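Week 6 -- Can a Machine Do the Laundry Yet?

Intro to Automation, evening section
Instructor: Haiyan Yin
Read before Monday. Bring a T-shirt you don't mind passing around.

Last time we looked at the Erley packing line, where one arm does the same move over and over with a part that never changes shape. A lot of you came away thinking that if a machine can do that, it can surely do your chores. I love that reaction, and this week we take it seriously. So: what would it need to fold a shirt?

Start with the object. A metal bracket can be described with a position and a direction, six numbers in all, and once you have a grip on it you know where every other part of it is. Cloth gives you none of that. Pick up one corner and the rest goes wherever it likes. A shirt dropped in a heap hides its own collar, hem and sleeves, and the machine has to find a useful edge before it can start folding anything.

Look through these with a pencil in hand and mark where you would grab next.

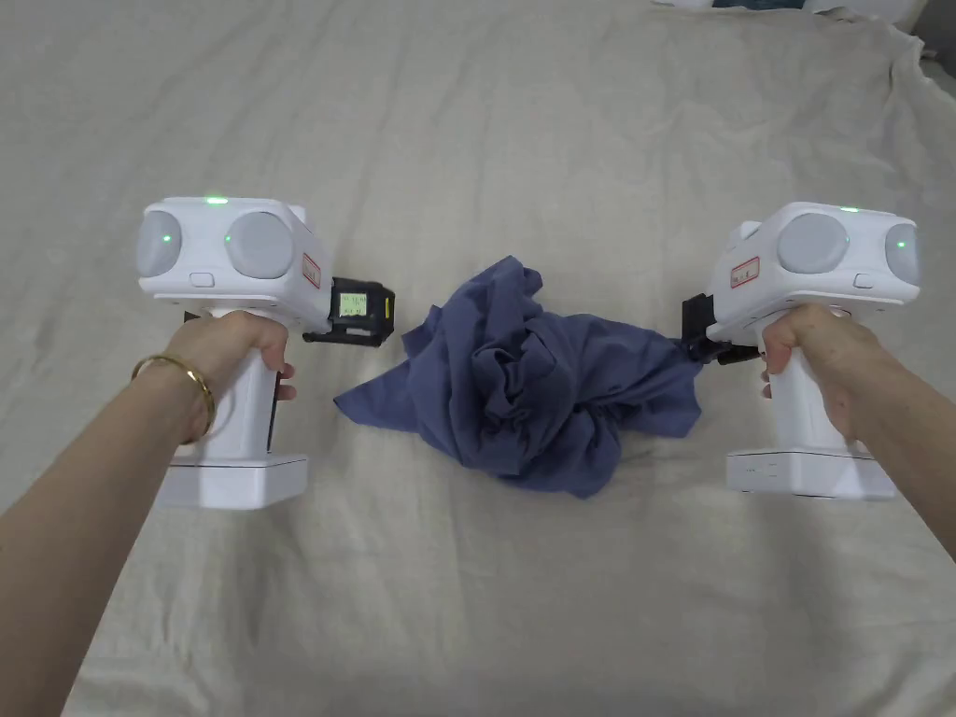
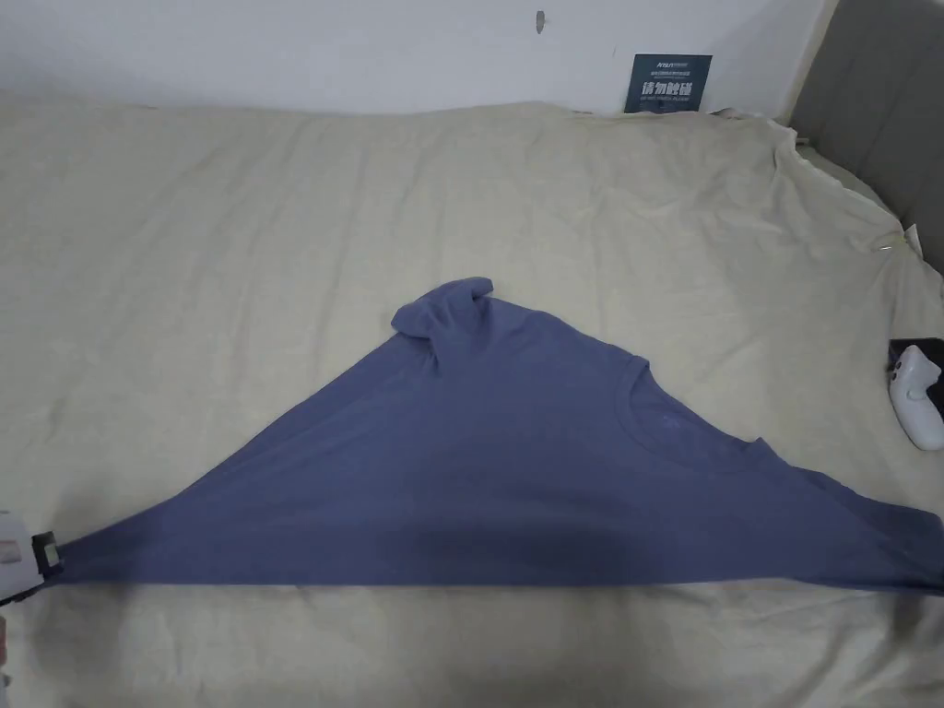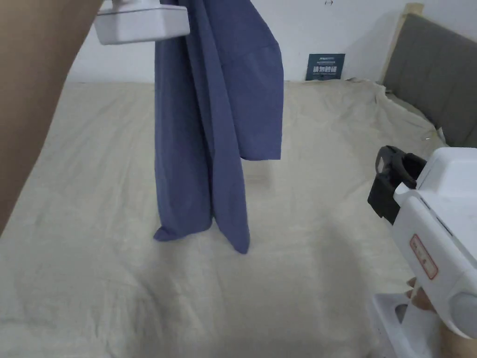
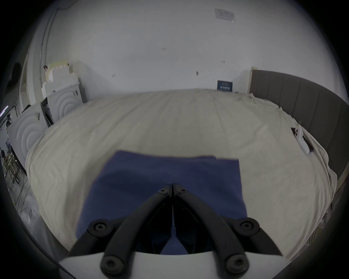 Now the jobs inside the job. I split folding into stages, and I grade each one the way I'd grade a student:

Picking up: good. Getting hold of some piece of cloth is close to solved on a plain surface. Getting hold of one layer when there are two is another matter.

Finding the right corner: fair. Lifting the garment helps a lot -- gravity does some of the sorting for you -- but sleeves and hems look very much alike when they hang.

Flattening: fair to poor. People do this with a sweep of the palm and a little tug, and we feel through our fingers when to stop. Most two-finger grippers feel very little.

Folding: good, once the shirt is flat! This is the part that looks great in videos, and it is the easy part.

Case for discussion: Sayegh, a hotel laundry, tested a folding cell from Dratier on bath towels. Out of 673 towels, the cell needed a person to step in 13 times. That's a lovely result and I was thrilled to see it. Then they tried mixed guest clothing and stopped the test after 2 days. Same arms, same software. Issa Moussa, who ran the floor during the test, is joining us in the second hour, so save your hard questions for him.

Shop-floor work has the same split. Dadex has arms that load trays all night without trouble, and the wiring on those same machines still gets routed by hand. A cable is a kind of cloth, if you squint: it bends, it tangles and it hides its own ends.

What about learning from people? A program can be trained on recordings of hands doing the chore. If you had 3000 good folds to learn from, would you want them all on one shirt, or spread over many shirts, beds and tables? Write half a page on this. There are sensible arguments both ways and I enjoy reading them.

For Monday, also do this at home: fold a T-shirt using only a thumb and one finger on each hand. Keep your palms off the cloth. Write down every time you let go and grab again, and what you were looking at when you did it.

Optional: try it again with your eyes closed -- it goes better than you'd expect.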